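Leave-in probes and long cooks
Speaker notes, club night, February
Hall opens at 6, talk starts at 7.

Opening

Thank Ľubica Hrubý for the invitation and Marcela for bringing the spare table. Say who I am: I ran the service bench at Dandberg for 13 years, mostly smokers and gas grills, and a fair share of what came across the bench was thermometers that people thought were broken. Many of them were fine. The lead had been pinched, or the probe had been sitting in the wrong place.

Tonight is wired probes only. If anyone asks about wireless ones, take it at the end. I own one and I haven't used it enough to have an opinion worth hearing.

Hands up who has a leave-in thermometer. Hands up who has replaced a probe in the last year. Let them look around the room.

Why the lid gauge isn't enough

The dial on the lid reads the air at the top of the dome. The meat is on the grate, lower down and often off to one side. On my own kettle the two can be 18 degrees apart with the vents half open, and the gap changes when the wind gets up. The gauge is still useful. It tells you whether the fire is climbing or falling, and you can read it from the back door.

Tell the Petro Sirko story, short version. He cooked a brisket for his brother's fiftieth by the lid gauge alone and served it at ten at night. He has said I can use his name.

So you want two readings: one at grate level, beside the meat, and one in the meat.

Grate probe

Clip it a hand's width from the meat. Any closer and it reads the cold air coming off the meat for the first couple of hours. Don't put it directly over the coals, and don't let it touch the metal of the grate. If you haven't got a clip, push the probe through half a raw potato and sit that on the grate. It looks silly and it works well enough.

Hold up the potato. Pass it round if people want.

Meat probe

Go in from the side, parallel to the board, and aim for the middle of the thickest part. Stay clear of bone and of the big seam of fat in a pork shoulder. If the number jumps up in the first ten minutes, you've gone too far and the tip is near the other side. Pull back a little and wait for it to settle.

For brisket, probe the flat, even if the point is fatter. The flat is the part that dries out. For a whole chook, the deepest part of the breast, then check the thigh with an instant-read before you take it off.

Pause here for questions on placement. There are always some about lamb shoulder.

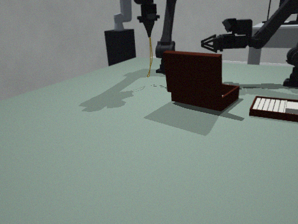
Leads are where the money goes. A probe is a steel tube with a sensor in the tip, and the tube is hard to kill. The braided lead isn't. It fails at the crimp where it enters the tube, from being bent sharply, or it fails further along where a lid has come down on it. Look at how the yellow cable up there hangs, nearly straight down with a slight wave in it, and stops short of the tabletop. Have your leads hang like that in the shed when the cook is over: a single drop from a hook, no kinks, nothing resting on the bench where it can be squashed under a bag of briquettes. Winding them tightly round the handset is the worst thing you can do and most of us do it.

Running the lead out of the cooker

Use the port if you have one. The Brilta barrel smokers have a decent rubber grommet on the left side, which will want replacing every few years once it goes hard. The older Fendberg kettles have nothing, so people shut the lid on the lead. If you have to do that, file a shallow notch in the rim of the bowl, smooth off both edges, and touch it up with high-heat paint so it doesn't rust. Marek Pešek has done his and offered to bring it along. Check with him before the start.

Keep the lead away from the fire side. Most braid is rated well above smoking temperature but nowhere near what you get over lit coals. Leave enough slack that opening the lid doesn't tug the probe out of the meat.

Checking a probe

Do this live. Need: tall glass, crushed ice, a bit of water, spoon. Fill the glass with ice first, then just enough water to fill the gaps. Stir, put the probe in the middle with the tip off the glass, wait until the reading stops moving. It should say zero, or within a degree. If it's out by the same amount every time, write the correction on a bit of tape on the handset. If it wanders, bin the probe.

Boiling water is the second check. Remind the people from up the range that water boils lower there, so they shouldn't be chasing a hundred.

Vlasta Beneš asked by email whether you can wash them. Wipe the steel with a hot soapy cloth. Never put the lead or the crimp under the tap, and never in the dishwasher. Water gets into the crimp and you'll see silly numbers or dashes on the next cook. Sometimes an hour in a low oven brings one back – lay only the probe and lead in there, obviously, with the handset left out.

The stall

Keep this to five minutes, it's a talk on its own. Somewhere past 60 degrees internal, a big piece of meat stops rising and can sit there for hours. The surface is sweating and that cools it about as fast as the fire warms it. People see a flat number and decide the probe has died. Before you touch anything, check with an instant-read in a second spot. If the two agree, leave it or wrap it. Don't pile on fuel.

If there's time, show the chart from my last shoulder. It's on the Le Goff handset and can be handed round, but ask people not to press the left button as it clears the memory.

What to buy

Someone will ask. I don't sell them any more, so I can say what I like. Get one that takes four probes even if you only use two, check that spare probes are sold separately, and buy a spare on the day. Big numbers and a backlight matter more than an app. Avoid anything where the lead is fixed to the unit.

Questions, then tea. Pork is in the esky by the side door and will have been resting since mid-afternoon, so it needs pulling straight after the talk. Gloves and forks are in the green tub. Bring the ice bucket home this time.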